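I put off sorting out limescale for years. We moved to Lill, the water came out of the taps like liquid chalk, and I just got used to grey glasses and a kettle that crunched. Then last October the shower head more or less gave up and I finally did something about it. What follows is my way of doing it, using citric acid and a bit of patience.

## What you need

- Citric acid, the powdered sort. I get mine from Zirkico in a big tub, but any will do
- An old jug you don't care about
- A toothbrush, retired
- A couple of freezer bags and some elastic bands
- Rubber gloves (it finds every paper cut, trust me!)

Keep it well away from bleach. Don't use the two together or straight after one another, ever. And don't put it on marble or any other natural stone, as it eats into the surface and there's no getting that back.

## Mixing it up

I use 50 grams to a litre of cold water for most jobs. Stir until you can't see any grains and you're ready. It keeps for a little while in a bottle with a lid, but do write on the bottle what's in it. 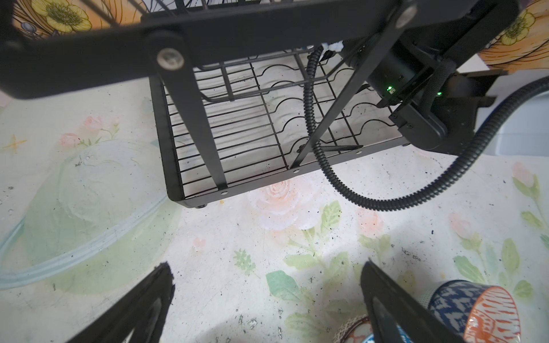 Kettles first, as they're the easy win. Fill yours with the mix to just over the scale line, leave it for 20 minutes, then pour it away and look inside. Mine was still furry at the bottom the first time so I did it again, and then it came up lovely. Rinse it well, boil a full kettle of plain water, tip that out too, and you can have your tea. The same mix is good for anything wire that lives near the sink. A black rack with a thin grid and those wavy bits for the plates has an awful lot of little crossings where drips can dry, and the toothbrush gets into them nicely. Check for chips in the coating before you start though, because acid on bare metal is asking for rust, and go for a quick wipe and a rinse, no soaking.

## Glasses and bowls

Cloudy glasses go in a washing-up bowl of the mix for ten minutes or so, then a rinse under the tap and a proper dry with a tea towel. If they're still cloudy after two goes, it's probably not limescale. Dishwashers can etch glass over time and that's permanent, sadly. I lost a set of Beltina tumblers that way and I'm still cross.

Plain glazed crockery has been fine for me. I'd steer clear of anything with gold on it, or anything hand painted that you're fond of.

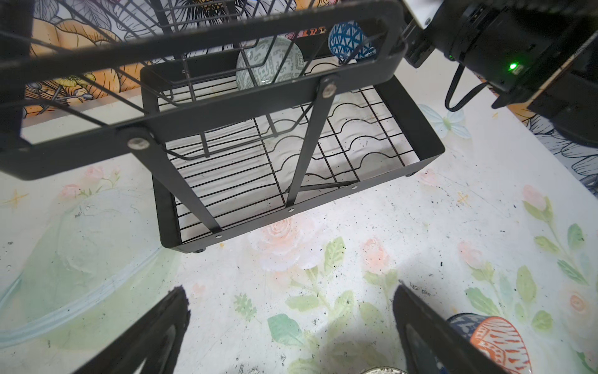

*Patterned bowls on their edges in the top tier, plate slots free underneath.*

Drying matters more than people think. Every drop of hard water you leave sitting there turns into a little white ring, so tip things up so they can drain, and don't let them overlap if you can help it. If I've got the energy I go over the glasses with a cloth straight away. If I haven't, well, they get rings.

## The shower head

If yours unscrews, take it off and drop it in the jug. If it doesn't, half fill a freezer bag with the mix, pull it up over the head and hold it on with elastic bands. Use two bands, as I used one and the bag came down in the night with a noise like somebody being sick.

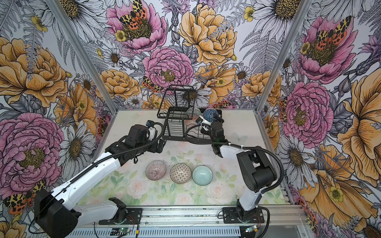
An hour is plenty for a chrome one. Mine's a cheap Bulell thing and I wouldn't leave it longer than that, in case the finish goes dull. Afterwards rub your thumb over the nozzles if they're the rubbery kind, or poke them with a cocktail stick if they aren't, then run the water hot for a minute to flush the bits out.

Taps are the same idea. Soak some kitchen roll, wrap it round the spout, leave it for a quarter of an hour and wipe off.

I do the kettle once a month now and the shower whenever it starts spraying the ceiling.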